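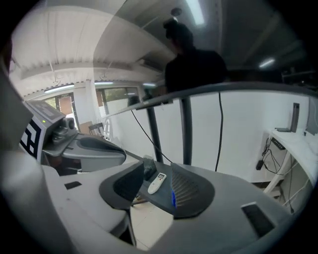 The little white remote, parked on the stand's shelf.

Review: the Granar TV stand with shelf, after a winter of daily use

I've wanted to write this one up for ages, because it's rare that I buy a piece of furniture and find myself recommending it to people at bus stops. The Granar is a television stand with a small square table fixed in front of the uprights, at a comfortable height for your hands when you're standing up. Mine came from Daletti, it's dark grey, it holds up a very big telly and I am unreasonably fond of it.

A bit of background. We had a low wooden cabinet before, the kind with two doors and a shelf nobody can reach without kneeling. The television sat on top, the remotes went in a bowl, and the bowl went wherever the last person had carried it. When the bigger screen arrived the cabinet looked like a footstool underneath it. I measured up for a wall bracket, tapped along the plasterboard for an evening and lost my nerve completely. So, a stand.

Putting it together

One afternoon in January, with the radio on and a pot of tea. The posts go up first and then the crosspiece, and the bolts are all bagged by stage, which I loved (MacPherson, who made my last desk, please take note!). The instructions are drawings only. Drawing 5 shows the shelf bracket the wrong way up, or at least it does in my copy, and I fitted it, swore, took it off again and turned it over. Apart from that it went together beautifully, every hole lined up, and the supplied key is a decent length so you aren't skinning your knuckles on the last half turn.

You do need a second person to lift the screen on. Don't try it alone, however strong you feel.

The price

I paid 198 pounds, delivery included. There are cheaper stands, plenty of them, but the ones I looked at had glass shelves or a wobbly-looking single column, and the really handsome ones go up towards 1,000, and for that I'd want it to make the tea as well.

How steady is it?

Very. I was nervous for the first week and kept giving it little nudges as I went past. It hardly moves. On the carpet at my sister's (she bought the same one after seeing mine) there's slightly more sway, so if you have a deep pile I'd put a board underneath. On a hard floor it's rock solid and I've stopped thinking about it.

The shelf is what won me over, though. I'd assumed it was a gimmick. It's only a small table, but it's right there under the screen, so it has become the place where things get put down, picked up, sorted and fiddled with, and all of it standing up, with no bending over a coffee table. My back is delighted.

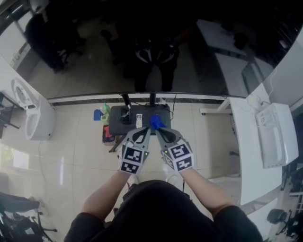 Cables

My one proper grumble. There are a couple of clips in the bag and they are mean little things, too tight for a fat power lead and too loose for a thin one. I've used up a packet of hook-and-loop ties from the Darodholm hardware shop instead, and even so it's a work in progress. If Granar ever bring out a version with a channel running down the back of the post I shall buy it on the spot.

The finish

Dark grey, and I'd choose it again over the white. Dust shows, of course it does, but a damp cloth sorts that out in a few seconds. The shelf top takes more punishment than the rest of the stand, what with keys and mugs and batteries being dropped on it all winter.
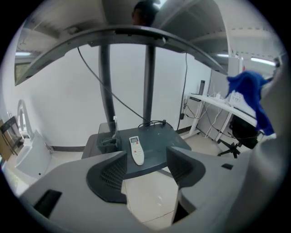
I was asked by a reader of my desk review whether these surfaces stay nice, so let me be fair about it. The uprights still look good to me and I've done nothing to them beyond dusting. The shelf has scuffs, small light marks scattered across the top, and on a dark colour they do catch the eye when the room is bright. They don't bother me. The rounded corners are a lovely touch, much kinder to a passing hip than square ones, and there's enough room to leave the remote lying lengthwise in the middle with a little open box in the back corner and still have space to put a cup down. If you want it pristine, cut a piece of felt to size on day one.

Would I buy it again?

Yes, tomorrow! I'd like better clips and a corrected drawing 5, and I'd happily pay a few pounds more for a slightly deeper shelf. But I use it every single day and the bowl of remotes has gone to live in the kitchen, where it has lemons in it.

Four and a half stars. The missing half is for the clips.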